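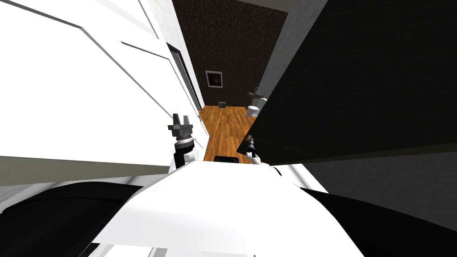
Peta asked on the project's message board, a few hours after the first release went up in February, why anyone should trust a robot that learned about doors in a place where no door has ever stuck. The thread under that question ran longer than the release notes. It got one reply from Mindmont, the company behind the Carholm collection, and the reply said that realism was "on the roadmap."

I have been reading roadmaps for years and I am with Peta.

Carholm is a set of simulated homes. Inside them a two-armed robot is driven around by people at desks, and everything it sees and does is saved as an example. A learning system is then fed the examples and is supposed to come away knowing how to get through a home by itself. Mindmont says 89 hours of driving are in the set so far. Whether that is a lot depends on what is in the hours, and this is where the company gets vague.

I spent an afternoon with the recordings. Plenty of them deal with doorways, and doorways are hard, I'll give them that. A robot with shoulders that wide has to line itself up, mind both grippers and keep going toward a room it can only see a slice of. The view from the head is often badly tilted, with walls running off at a slant. A person gets seasick watching it. The learning system presumably doesn't, but it does have to work out from that slanted slice which way is forward.

What bothered me was how much of it I had already seen. Same framed picture on the same dark brown wall, same strip of orange-brown floor leading up to it, over and over with the robot shifted a little. Mindmont counts each of those runs as a separate example. In one folder I opened, 19 runs used a single hallway. Feed a system enough of that and it may learn hallways. It may also learn that hallway.
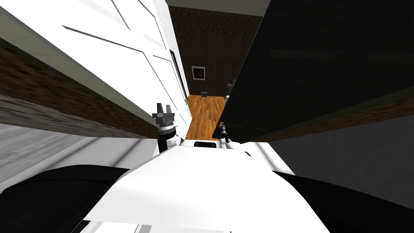 What the drivers are told

The instructions are three pages long, and most of that is about the controls. Drivers are asked to move smoothly, to avoid touching the walls, and to throw out any run that goes wrong. Read that last one again. A robot that clips a door frame and has to back up is exactly what I would want in the pile, and it goes in the trash.

Mindmont's answer is that failed runs will be kept "in a later phase." The Amegashie test, a set of seven household tasks that labs like to quote, doesn't punish this much, as it starts every task from a clean position. So the scores look fine. The company put them at the top of its announcement and left the count of thrown-out runs off the page. I asked for it twice.

What would change my mind

Show the same policy a house it has never been in, with real hinges and a rug that bunches up. Publish the bad runs. Say how many different rooms are in those 89 hours, in a plain number, next to the big one.

Simulated examples are cheap, and I understand the appeal. You can leave the lights however you like and the furniture never gets scratched. But a house with people in it is a mess by 7 in the morning, and I have yet to see a Carholm run that looks like that hour. Mindmont says the next batch of homes is due before summer. I've asked for access to it, bad runs included.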